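Two-arm dish cell takes shape at Judden shared workshop

Aug 12, 2022

Members of the Judden shared workshop have put a two-arm dish handling cell into regular bench testing, after a build that started in March with a bare length of aluminum extrusion and a pair of secondhand arms. The project, called Mallix, is meant to move dinner plates between a flat surface and a basin using parts that a home builder can buy, print or cut.

Both arms bolt to a single rail along the front of the enclosure. Each has its own controller board, mounted on the rail close to the base, so either side can be powered down and pulled for repair while the other stays in place. The group tried a shared controller first and dropped it after repeated timing faults when both grippers closed at once. 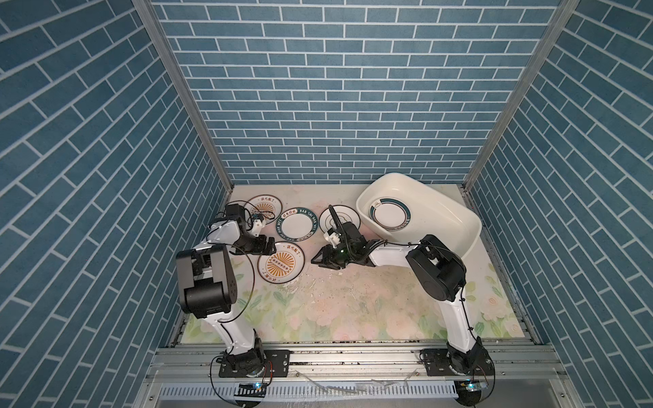
The Mallix cell with both arms on the front rail and the basin at back right.

The walls are blue brick-pattern panels held at the back corners by aluminum posts. The floor is a rose-print mat. According to the build log, the mat was chosen for grip and for its busy surface, which gives the vision software a harder test than a plain gray board. Plates are a mixed set, some with an orange sunburst and some with a dark green rim, and the rims differ enough in depth that one grip setting does not work for all of them.

Most of the summer's work has gone into the fingers. The first set was printed in a stiff plastic and slipped on glazed rims. The second set used a softer pad and held better, but the pads tore at the tip. The current version has a tapered tip and a flat inner face. In the log, 136 of the last 146 single-plate lifts are marked as complete. Of the failures, most are recorded as slips during rotation, when the plate is turned from flat to vertical before it goes into the basin.
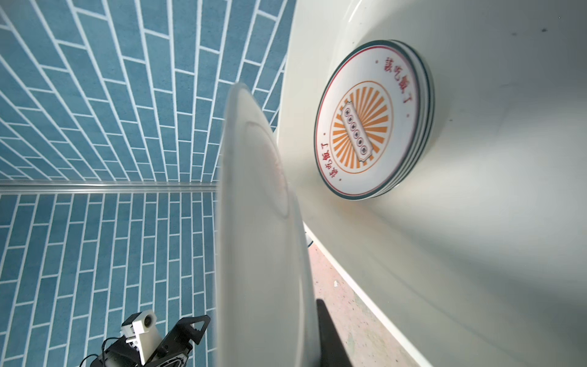
Rotation also sets the limit on speed. The software holds the wrist to a slow turn once a plate is up, and the group has not raised that cap since the fingers were changed. A full transfer is logged at 16 seconds. The target is 12, which would require either a firmer grip or a shorter path over the basin edge.

Cable routing remains open. Loops along the outside of the arms leave slack for the wrist but can catch when an arm folds back toward its base. A printed guide from Alero, a parts shop that supplies the workshop, fits the forearm but not the joint housing, and a modified version is being drawn.

The drive settings were adapted from Fujimoto, an older arm project at the same workshop that was shelved when its gearbox wore out. The group plans to post the finger files, the rail drawing and the parts list once the cable guide is finished. Bowls and cups are not supported in the current software.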